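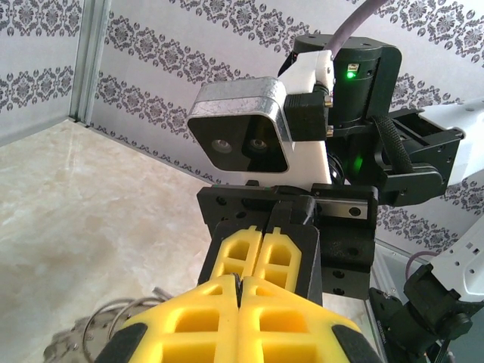

By Morena Gatti | August 6, 2022 | Filed under: Home & Bench, Strings

Fiddle upkeep at the kitchen table

Quick one this week, students coming at noon and I still have a cello with no bridge on it. Everything here is stuff you can do at home on a violin or viola with what's in the drawer. Cello people, same thing but bigger.

Rosin dust

Wipe it off every time you play. Dry cloth, old cotton T-shirt is fine, washed a lot and no fabric softener. One cloth for the strings, a different one for the body. Mix them up and you're just moving rosin onto the varnish.

Get under the strings too, between the bridge and the end of the fingerboard. Fold the cloth long and narrow, feed it through, pull it back and forth like shining a shoe.

If there's already a white crust on the top, leave it. I mean it. No rubbing alcohol, no furniture spray, no window cleaner. Alcohol eats varnish in about the time it takes to say oops. I had a viola come in last month with a clear patch the size of a half dollar where someone had "just dabbed it." Take it to a shop, let them clean it, then keep up with it after.

Pegs that slip

Summer into fall this is half my phone calls. First thing, push in as you turn. Most people only turn. Second, look at how the string is wound. It should walk toward the thick end of the peg and sit close to the wall of the pegbox without jamming hard against it.

Still slips? Take the string off, pull the peg, look at the shiny rings where it touches the wood. Wipe those with a dry paper towel. Plain blackboard chalk, small amount, on the rings. Turn it in the holes a few times. String back on.

No glue. No hairspray. No wrapping the peg in tape.

Pegs that stick

Opposite problem, same spots. Rub a little dry bar soap on the shiny rings, then chalk over it. Soap makes it slide, chalk makes it grab, you go back and forth till it feels right. Peg compound does both if you'd rather buy a stick, and one stick outlasts most marriages.

Stuck so hard it won't budge – stop. Don't use pliers. Small instruments especially, the pegbox wall cracks before the peg gives up. Leave the case in a cooler, drier room overnight and try in the morning.

Changing strings

One at a time! Please. Take all four off and the bridge falls down, and then usually the soundpost falls over inside, and then you're driving to see me or somebody like me.

Order I do it in: G, E, D, A. Doesn't matter much. What matters is the others stay tight.

Before each new string goes on, soft pencil in the nut groove and in the bridge groove. Just scribble. Regular school pencil. The string slides over the graphite and doesn't drag the bridge forward.

Write the date on the empty packet and keep it in the case pocket. Otherwise you will swear they're new. Baltasar Leiva brought me a set he thought was from spring and the packet said otherwise by two years.

Keep the old set if it isn't frayed. Coil it, put it in the packet, that's your emergency set.

Bridge leaning

Check it once a week. Look from the side, with the scroll to your left. The face toward the tailpiece should stand pretty much straight up off the top. All that tuning pulls the top edge toward the fingerboard and one day it goes over with a bang like a mousetrap.

To fix it: sit down, violin in lap, scroll away from you. Both hands, thumbs and first fingers at the top corners of the bridge. Loosen strings a hair, not a lot. Ease it back little by little. Feet stay put. If the feet have moved, line them up with the small notches inside the f-holes.

A bridge that's already curved like a potato chip needs replacing, don't try steaming it on the stove.

Bow stuff

Loosen it when you're done. Every time. Few turns of the screw until the hair just goes slack, but not so far it's flopping.

Don't touch the hair. Kids will, so show them where to hold it.

New rosin won't give? Rub the cake lightly with fine sandpaper, just enough to break the shine. Don't scratch a cross in it with a knife or you'll have a cracked cake by Christmas. After that, a few strokes before playing is plenty. If you see a cloud when you start, way too much.

Broken hair, snip it close at both ends with nail scissors. Don't yank, it loosens the neighbors.

Tiny bugs. If you open a case you haven't opened in ages and the bow hairs are lying loose like somebody cut them, that's carpet beetle grubs. Bow goes to the shop. Case gets emptied, vaccumed in every seam, and left wide open in bright sun for an afternoon (instrument NOT in it). They hate light. A case that's opened every day almost never gets them.

Heat

Never the car. Not for one errand, not in the shade, not with the window cracked. Glue on a violin is meant to let go with heat, it's how we get them apart for repairs, and a closed car in July does the same job for free.

At home keep the case off outside walls, away from the vent, not on top of the piano if the piano's in the window. Under a bed is fine. Under MY bed there are 6.

Dry rooms

Little humidity gauge in the case, the cheap kind. Between 40 and 60 percent and you can forget it. When the heat comes on in the fall you'll see it drop.

Homemade humidifier: travel soap box with holes poked in the lid, damp piece of sponge inside. Wring it out till nothing drips. Then wring it again. Put it in the case accessory pocket, lid closed on it. Re-wet when it's stiff. Rinse the sponge weekly or it smells like a locker.

Buzzes

Work through these before you pay anybody:

Fine tuner screws loose. Snug them.
Fine tuner screwed all the way down and touching the top. Back it off, and retune at the peg.
Chinrest clamp loose. Hand tight with the little key, no gorilla stuff.
Mute rattling on the string. Take it off and see.
Earring, zipper, shirt button. Really.
Open seam. Knock gently around the edge with a knuckle and listen for a spot that sounds papery.

Seam's open, loosen the strings a bit and bring it in. Easy fix in a shop. Wood glue from the garage turns it into an expensive one. White glue same. Super glue, don't even call me.

Chinrest gunk

Unscrew the chinrest, away from the instrument, wash the wood part with a barely damp cloth and a drop of dish soap, dry right away. Check the cork pads while it's off. Worn cork gets replaced with a strip cut from 1/16 inch sheet cork and a dab of contact cement, let it dry before it goes back anywhere near varnish.

Kid sizes

Put a strip of masking tape inside the case lid with the size, the rental number and your phone. Not on the violin, takes varnish off when you peel it.

Fingerboard tapes: thin automotive pinstripe tape, the stuff from the parts store. Comes off clean. Leftover goo, a dry cloth and patience.

What lives in my kitchen drawer

Two cotton cloths, pencil, chalk, sliver of soap, chinrest key, nail scissors, spare E string (always the E), small flashlight. All of it fits in a pencil case. Total cost 12 dollars, and most of that is the E.

Okay, there's the door. Soundposts next time, mostly me begging you not to set your own.

Comments (2)

Birthe Bisgaard
The pencil trick!! 31 years of playing and I've been snapping E strings at the nut the whole time. Is a mechanical pencil ok or is it too hard?

Morena Gatti
Softer is better, Birthe. Grab a 2B if you have one. If it still snaps have somebody look at the groove, could be a sharp edge in there.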